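Laying out the Mestuvstead corn maze
Saturday, October 27, 2018

The family corn maze at Mestuvstead is open on weekends through the end of the season. It covers 3 acres at the east end of the Maldonado field and has 1,705 yards of path. The woman who has drawn it for the last nine years spoke to us at the entrance before the gate opened. She asked that her name be left out.

She starts in January, on graph paper. One square equals one planting row, 30 inches on this field. "I draw the way out first," she said. "Then I add the loops. Dead ends go in last and I keep them short, because a dead end with a stroller in it is a traffic problem."

The field is planted twice, the second pass at a right angle to the first. Cross-planting fills the gaps between rows, so children can't see through from one path to the next. It takes more seed and the ears come out small. The corn is cut for feed afterward, so ear size does not matter much.
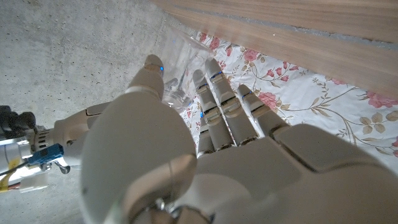
Cutting the paths

Paths are cut when the corn is knee high. She stakes every turn with flags, working from the north fence, and a second person follows with a mower. A path is two mower passes wide. The main route gets three.

"If you wait until it's at your shoulder you lose your sight lines and the stalks leave stubs," she said. "Stubs trip people. We did it late one year and spent two days with loppers."

After cutting, the paths are mowed again every ten days until the stalks stop sending up shoots. Straw goes down only on the low corner near the ditch. She tried wood chips once and the farmer asked her not to do it again, as he had to pick them out before plowing.

This year's design is an owl, visible only from the air. She does not think visitors care. The eyes are two circular clearings, and both serve as rest stops with hay bales.

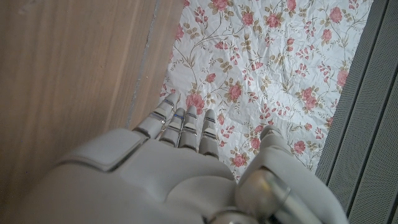 Crinkled white fabric with a pink rose print.

Most of the questions at the gate are about time. The median group takes 35 minutes. Groups with children under five take less, she said, as they tend to leave by the first side exit. There are four of those, each marked by a yellow post with a number on it. A parent who calls the gate and reads out the number can be walked out in a couple of minutes.

Last season's count was 686 paid entries, taken from the ticket stubs. Children under three get in free and are not in that figure. The busiest hour was the one after lunch on the second Saturday, and it led to the one rule change for this year: groups now go in at intervals, with a gap of four minutes between them.

"Without the gap they just follow each other," she said. "The first family picks left, so everybody picks left. You've got one full path and a lot of empty corn."

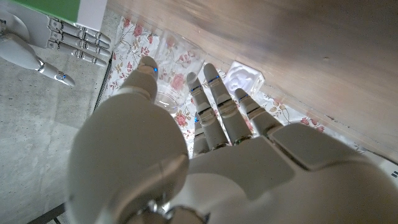
Reading time: 3 minutes

The hayride is a separate operation and uses a separate gate. The wagon comes from Trisel, seats 20, and runs on the gravel lane only. In previous years it crossed the maze exit, and the line for one backed into the line for the other. The two are now on opposite sides of the barn.

Night sessions are on the last two Fridays. Flashlights are allowed, headlamps are discouraged. "They hit everyone you talk to right in the eyes," she said. Reflective tape is put on the side exit posts and on the bales in both clearings.

Rain closes the maze if water stands in the ditch corner. She checks it at 8 a.m. and the decision goes on the sign at the Visance road turnoff by nine. Tickets for a closed day are good on any later one.

Asked about next year, she said the owl would be plowed under with the rest, and that the farmer wants to move the planting west by one field to rest the soil. The new ground slopes. She has walked it twice with a level and expects to put the entrance at the top.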